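The Bin by the Bathroom Door

I own 30 hair ties and can find two of them. I know the number because one rainy Wednesday I dumped out every drawer, pouch and basket in my bathroom and sorted the whole mess on the hallway carpet, which my knees have still not forgiven.

The whole thing started with my neighbor Yaryna Pasichnyk. She came over in January to borrow a comb before a wedding and I could not produce one. I had four kinds of dry shampoo! I had a travel sewing kit from a hotel in Gilance, a place I visited once and did not even like very much. No comb. She ended up using a fork (a clean one, I promise) and looked wonderful, and I went back inside and stood there staring at my cabinet for a while.

So I did what I always do and went shopping. There's a housewares store on Chowdary Street that sells nothing but containers, and I walked out with $70 worth of acrylic dividers, the kind with the little compartments for cotton swabs and lipsticks. They looked fantastic for eight days. Then the compartments filled up with whatever was the right size to fall into them, and a bottle of lotion leaked into the one meant for earrings, and I was picking hoops out of shea butter with tweezers before work.

Yaryna has three kids and one bathroom, so I finally asked how she does it. She took me down the hall and showed me a plain open bin on a low shelf. Everything the family grabs in the morning goes in there. No lid, no dividers, no labels. "If I have to open something, they won't put it back," she told me. Her oldest is fifteen and has apparently never closed a cabinet in his life.

I was skeptical, because to me that sounded like a junk drawer with better posture. But I went home and tried it, and two months in I have some opinions.

Size first. My first attempt was a deep laundry-type tub, and everything small went straight to the bottom and stayed there. You want something wide enough for a brush to lie down flat and shallow enough that your hand touches the floor of it before your elbow gets involved. Straight sides help too. I had a cute round basket from a craft fair in Clundura and it rolled everything into a heap in the middle.

Next, be picky about who gets to live in there. My rule is that if I haven't touched it since last Sunday, it goes to the closet. That got rid of the curling iron, the other curling iron, and a foot file I'm fairly sure belongs to my sister.

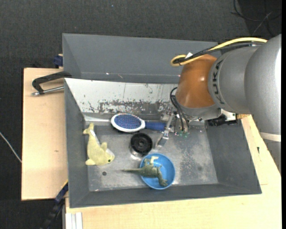

Hairbrushes are the reason I'd never go back to dividers. They're long, they're awkward, and no compartment I ever bought was shaped for one. In a rectangular bin a brush can stretch out along the back, like the one with the blue pad and the dark blue handle, and there's still floor left in front for the round things and the odd things that won't stack with anything. I like a gray bin for this, too. A white-rimmed brush shows up nicely against it, even at 6 a.m. with one eye open, and gray forgives a lot of dust. Clean the brush before it goes in, though! I do mine in the sink with a drop of shampoo and let it dry bristles down on a towel.

The bin itself gets a rinse on Sundays. I tip everything onto a towel, wipe the corners (the corners are disgusting, be brave) and put back only what I recognize. It takes me less time than the coffee does.

As for the acrylic dividers, I gave them to a coworker who paints miniatures, and she's thrilled with them. The comb turned up as well. It was in my winter coat, along with eleven of the hair ties.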